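Domestic Network Arrangements: A Statement of Progress

2019-02-02

Readers of this blog will recall that an undertaking was given last April to report on the condition of the internet connection at the house in Prellcombe. The report has been delayed by other matters, chiefly the roof. It is now presented in full, together with the decisions taken and those which remain open.

Background

The property is a long, low building with stone walls of considerable depth. It was extended twice before the present occupation, and on each occasion the former outside wall was left standing and became an inside one. The telephone line enters at the eastern end, through what was once the dairy, and the router has stood on the shelf beneath that point since the service was first connected. The study is at the western end. Between the two lie the kitchen, the passage, the sitting room and a chimney breast of a size more usually met with in public buildings.

The service is supplied by Colidska under a contract taken out when the previous supplier withdrew from the village. No complaint is made against the company in respect of the line itself. The speed measured at the router, by cable, has been steady and is in keeping with what was promised in writing. The difficulty arises entirely within the walls.

Position before the review

A signal was present in the kitchen at all times and in the passage at most times. In the sitting room it was adequate on the side nearest the door. In the study it could be obtained by sitting on the window seat, and was lost upon moving to the desk. Correspondence was therefore written at the desk and sent from the window seat, an arrangement which was tolerable in summer.

It was also found that the signal became weaker when the kitchen door was shut. This door is an ordinary one, and no explanation has been found. The door has been kept open since, at some cost in heating.

Options considered

The first option was to move the router to the middle of the house. This would have required an extension to the telephone line along the passage. Colidska was consulted and advised that the work could be carried out by its own engineer at a charge, or by the householder at the householder's own risk. The charge was judged too high and the risk was not assessed.

The second option was to run a network cable from the dairy to the study and to place a second access point there. This remains the best answer on technical grounds. It would involve drilling through both former outside walls, one of which contains the lead water pipe. The route of the pipe is known only in general terms.

The third option was to send the signal through the electrical wiring by means of a pair of plug adaptors. A pair was purchased from the Pulow catalogue and tested over several evenings. The result was good in the sitting room and nil in the study. It was later established that the study is supplied from a separate fuse board, fitted at the time of the second extension. The adaptors were returned and the refund was received without difficulty.

The fourth option was to place a wireless repeater at a suitable point between the router and the study. A repeater receives the existing signal and sends it out again. It does not create speed, and in most cases reduces it, as the device must divide its time between listening and speaking. It has the advantage of needing nothing more than a socket.

Decision

The fourth option was adopted. The question of where to place the device then arose, and occupied rather more time than the choice of device had done.

The general guidance, repeated in many places, is that a repeater should stand halfway between the router and the area of poor reception. This guidance assumes that all halves are equal. In the present case the halfway point falls inside the chimney. Trials were accordingly made at the passage socket, the low socket behind the sofa and the socket on the landing, which lies above the chimney breast and has a clear path down the stairs in one direction and through a plaster wall in the other.

The landing was found to be the best position by a wide margin. This had not been expected. It is recommended that any reader in a similar house should consider the upper floor at an early stage, even where both rooms concerned are on the ground floor.

Setting up

The instructions were brief and in small type. Two points may be of use to others.

First, the repeater should be set up in the same room as the router and moved to its final place afterwards. An attempt to set it up on the landing failed repeatedly.

Secondly, the repeated network may be given the same name as the original or a different one. The same name was chosen at first. It was then noticed that the older laptop, once joined to the router in the kitchen, would hold on to that signal all the way to the study and decline to change. A separate name, Bangash, has now been given to the western network, and each machine is joined to it by hand. This is less elegant and has worked well.

Matters outstanding

The kitchen door may now be closed. The window seat has been returned to its former use. Reception in the garden has not been tested and will be looked at when the weather allows. The cable remains under consideration, and will be revisited if the water pipe has to be replaced, as seems likely within the next few years.

Comments from readers with thick walls are welcome and will be answered in the order received.

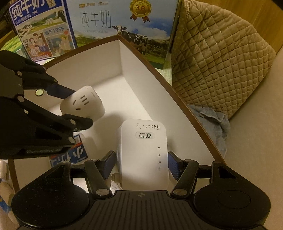 A small white WiFi repeater, marked AP/Repeater.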